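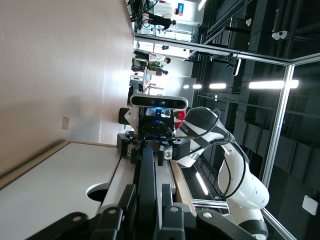

読了時間:2分
最終更新:2023年11月

第2回 机まわりを整える(配布メモ)

先週の続きで、作業机の話をします。前回は棚と床で時間切れになってしまって、机までたどり着けませんでした。すみません!

私がまず見るのは天板です。白い天板は明るくて気持ちがいいのですが、細かいゴミも鉛筆の跡もよく目立ちます(私は助かると思っています。汚れたらすぐ拭けるので)。縁が木のものは、水拭きのあと必ず乾拭きまでしてください。継ぎ目に水を残さないこと。

次に、天板の丸い穴。配線を通すのに使えますが、一つの穴に何本も押し込むと、あとで一本だけ抜きたいときに本当に泣きます。私は一つの穴に2本までと決めています。細いケーブルは、曲がるところで少したるませておくと、動かしたときに引っぱられません。

それから壁。机の奥に電気関係のカバープレートがあったら、その前に物を積まないでください。Florence Kennedyさんの授業メモに「壁は机の一部と思え」とあって、私はこれがすごく好きなんです。

アルミのフレームで囲った作業場所の人は、横棒の上も拭いてみてください。ほこり、けっこうたまりますよ。

次回までの宿題:自分の机を拭いて、かかった時間をメモしてくること。部屋は665教室です。ぞうきんは各自で持ってきてくださいね。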